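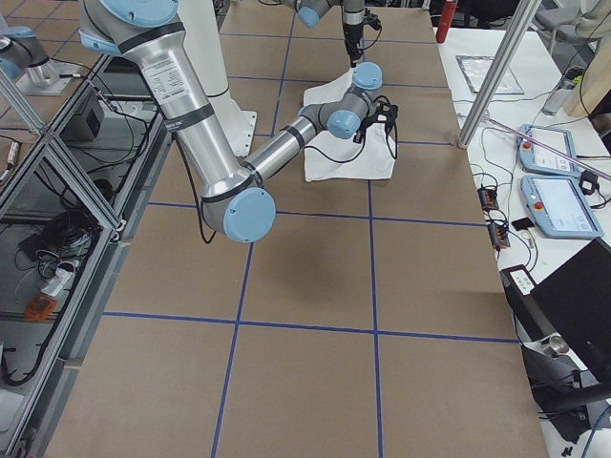 What is Plirnesine?
Plirnesine is a turn-based puzzle game for phones and tablets, published by Puleswood. Each level is a grid of squares, and the player clears it by moving tiles along shared edges. The layout resembles brown paper marked off into large squares with blue tape: wide cells, thin borders, no diagonals. The game has 60 levels in the base download.

Which devices are supported?
Any phone or tablet with 3 GB of memory or more. Older devices may run the game but are not tested.

Does it work offline?
Yes. A connection is needed only for the daily board and for syncing progress.

How do I move progress to a new phone?
Open Settings, then Account, and create a transfer code. Enter the code on the new phone within 23 hours. Expired codes cannot be renewed — create another one.

Why did my daily board score disappear?
Scores sent from a device with the wrong clock setting are rejected. Set the clock to automatic and replay the board.

What does error 3833 mean?
The save file did not match the server copy. Choose which copy to keep when prompted. The other is deleted.

Who made the level packs?
Andor Sipos designed the Clotden pack, which adds 46 levels. The Szénási pack is due in November.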